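独立式浴缸缸边龙头出水慢，热水到后段变凉，该查哪里？

发布于 居家维修互助 > 给排水

去年装修时主卫换了独立式浴缸，龙头是缸边安装的黑色五件套（出水嘴、手持花洒、三个旋钮），牌子是Gedico。热水由一台Prodside燃气热水器供应，放在厨房阳台，到浴缸的管路比较长，中间转了几个弯。

现象如下：
1. 冷水单开流量正常，热水单开明显小。
2. 放到半缸以后水温开始下降，旋钮位置没有动过。
3. 洗脸盆的热水没有这个问题，温度稳定。
4. 晚上八点以后更严重，星期日白天稍好。

已经做过的：清洗了热水器进水口滤网，有少量细沙；角阀全部开到底。没有拆过龙头本体，缸边下方的软管要从检修口伸手进去才能摸到，空间很小。热水器设定温度41度。想先弄清楚是热水器的问题还是龙头的问题，再决定找哪一家售后。

管道井边的橘子
先分段测，不要先拆。

第一步，测流量。拿一个带刻度的桶，热水单开接满3000毫升，记时间，再用冷水单开做同样的测量。两次时间相差在两成以内可以认为管路没有明显堵塞，相差一倍以上就往热水侧查。

第二步，在热水器出口测。有排水口的机型可以从那里放水，流量如果正常，说明阻力在后面的管路或龙头；流量也小，就是进水压力或热交换器内部结垢。

第三步，看软管。缸边龙头下面的编织软管内径通常偏小，安装时如果弯折半径不够，内胶层会瘪进去，外面看不出来。冷水管走直线，热水管绕一圈，就会出现你说的一边大一边小。关总阀，松开热水软管下端，对着桶放几秒，就知道软管之前有没有压力。重新装的时候垫片要换新的，旧垫片压过一次以后容易渗。

第四步，阀芯。三个旋钮的结构一般是冷、热各一个，另一个做出水切换，热水阀芯进口处容易积生料带碎屑和细沙。你滤网里已经有沙，阀芯里大概率也有。取出来用清水冲，不要用硬物刮陶瓷片。阀芯型号写在说明书的零件页上，如果是3310这一类带编号的配件，报编号给售后比描述外形省事。

水温下降单独看。放浴缸是长时间连续出水，洗脸盆放不了那么久，所以第3条不能排除热水器。建议在出水嘴下面放温度计，每两分钟记一次，同时看热水器面板显示的出水温度。面板不变、出水变凉，查龙头和混水；面板也跟着掉，查燃气压力和水流量传感器。晚上八点以后更严重，正好是用气用水高峰，两边都有可能，需要数据才能分开。

Flarkano用户
41度设低了，调高就行。我家以前也是。

三号楼水表
补充两点，和上面第一位的意见不冲突。

一是热损失。41度洗脸够用，放浴缸不够。管路长又没有保温，加上缸体本身吸热，水面散热面积大，后段觉得凉是正常的。做法是热水器设到50度左右，在龙头处混冷水，放水时先放少量冷水垫底再开热水，防止烫伤。家里有小孩的话，放完水立刻把设定调回去，进缸前先量水温。

二是止回。冷热水压差大的时候，冷水会经过没有关严的混水阀串到热水侧，热水器检测到流量变小，火力跟着降。判断方法：关掉热水器的进水阀，单开浴缸热水旋钮，如果还有水持续流出来，就是串水。先查手持花洒，有人习惯用花洒上的开关截水，底下旋钮却一直开着，串水多半从这里来。在冷热水软管前各加一个止回阀可以解决，我用的是Flanagan的，四分接口，装了2000多块的龙头之后才补上这个小件，早装就好了。

检修口的问题：如果现在手伸不进去，以后换软管一样麻烦，趁这次一起改大。打胶的位置等所有接头试压没有渗漏再打，试压至少留一个晚上。

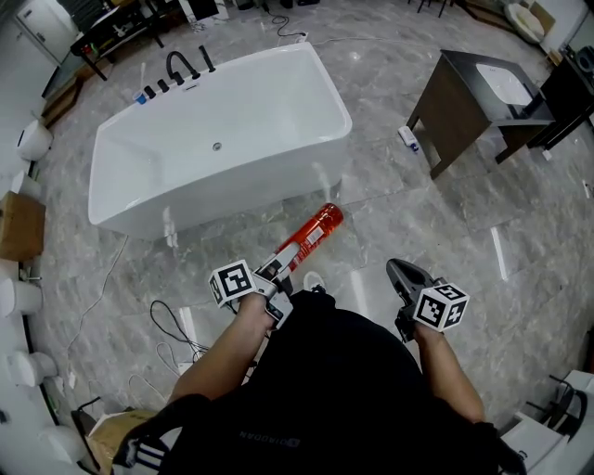
管工老周不在线：试压那一步同意，不过只看一个晚上不够，软管接头要在冷热交替几次之后再摸一遍螺母下沿，垫片受热以后会松，渗漏多数是这时候出来的。另外楼主先把两次接水的时间贴上来，没有流量数据，前面几条都没办法往下判断。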